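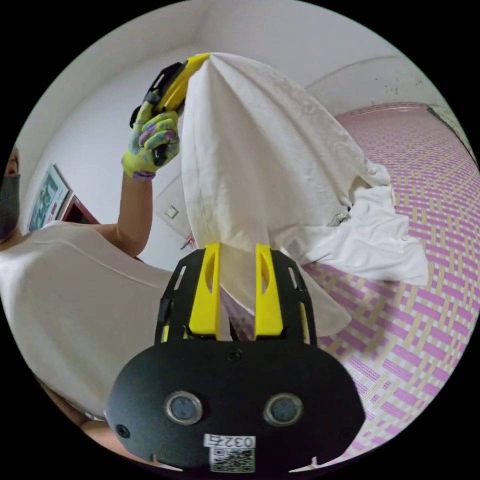 Do I need the printer set up before I can start tagging?

Only if you're making your own labels. Pre-printed rolls go on straight out of the box, skip to step 6.

Support > Tovosska Asset Register > Set-up guide > Section 3: Labels and scanning

3.1 What you need

- Bustico label printer, power brick, USB cord
- One roll of number labels, one roll of QR stickers (they ship as separate rolls, keep them in pairs)
- Phone or tablet with the Tovosska app, signed in
- Alcohol wipes
- Dry cloth

Rolls hold 101 labels. The first one is a test label, toss it.

3.2 Printer

1. Printer on a flat surface. Lid up.
2. Number roll goes in first, print side up. Feed until the edge shows at the slot.
3. Close the lid. Push both corners, it should click twice.
4. Plug in, hold the power button until the light stops blinking.
5. In the app: Settings, Devices, Add. Pick Bustico from the list. Asks for a pairing code, enter 962. Same code on every unit out of the box, change it after.

NOTE: if the app can't find the printer, turn Bluetooth off and on again. Then restart the printer. In that order.

CAUTION: print head gets hot, around 115 degrees F after a long run. Let it sit before you open the lid to swap rolls.

3.3 Applying labels

6. Wipe the spot. Let it dry all the way.
7. Number label first. Press from the middle out.
8. QR sticker next, right under the number. Small gap or no gap, doesnt matter.
9. Hold each one down with your thumb. Corners too.
10. Scan before you move to the next item. Do not tag a whole shelf and then scan.
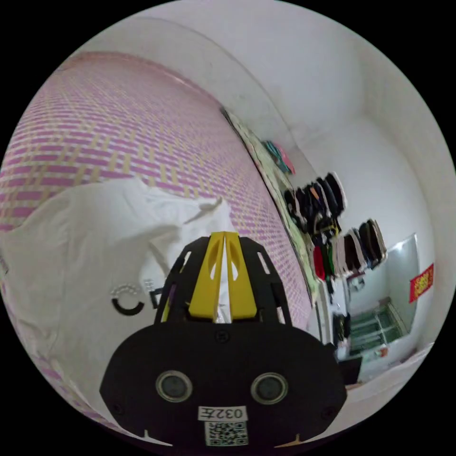 Fig. 3-2. Number label with QR sticker directly beneath.

Flat surfaces only if you can help it. Curved handles, use the small size. Fabric items get the sew-in tags, see Section 5. Don't use the paper rolls on cloth, they come off in the wash and then you're picking bits out of the lint trap.

Rough plastic: press longer. If the corner lifts, peel it and start over with a fresh label. Void the old one in the app (Item, Label, Void) or the number stays locked.

3.4 Where to put the label
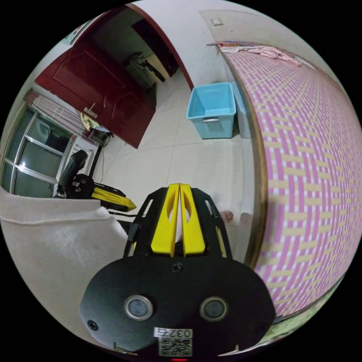
Pick a spot that still shows when the item is in use or sitting in its case. Back or top, usually. Not the bottom, people won't flip a heavy thing over to scan it. Keep clear of screws so the label doesn't tear when the cover comes off for service. On 0327 the number sits just beneath and between the two round windows with the QR square right below it, and the little red light at the bottom edge of the plate is still in plain view. Copy that on anything with glass or lights. Vents and battery doors, same rule, leave them alone.

CAUTION: never cover a serial plate or safety marking. If there's no room left, use a hang tag.

3.5 First scan

11. Open the app, tap Scan. Hold the phone a hand's width away and tilt it a little if there's glare.
12. Match the number on screen to the number on the label. If they don't match the rolls got out of step. Stop, go back to the last good one.
13. Type a name. Short. "Drill, cordless" is fine.
14. Choose a location. Mangubat and Skundine are the sample locations, delete them once yours are in.
15. Save. Green check means it's synced, gray means it's saved on the phone only.

NOTE: read the digits yourself when you type a number in by hand. A smudged 7 can look like a Z or a 1, and the app takes letters in that field, so it won't catch it for you.

NOTE: gray checks sync the next time the phone is on Wi-Fi. Don't sign out before then, unsynced items get droped.

3.6 Scan problems

Nothing happens: camera permission is off. Phone settings, not app settings.

"Unknown label": roll not registered. Scan the code inside the cardboard core, then try again.

"Already in use": label was applied twice or never voided. Search the number, open the old item, void it there.

Slow scan: clean the lens. Turn on a light.

Continue to Section 4, Check-out and returns.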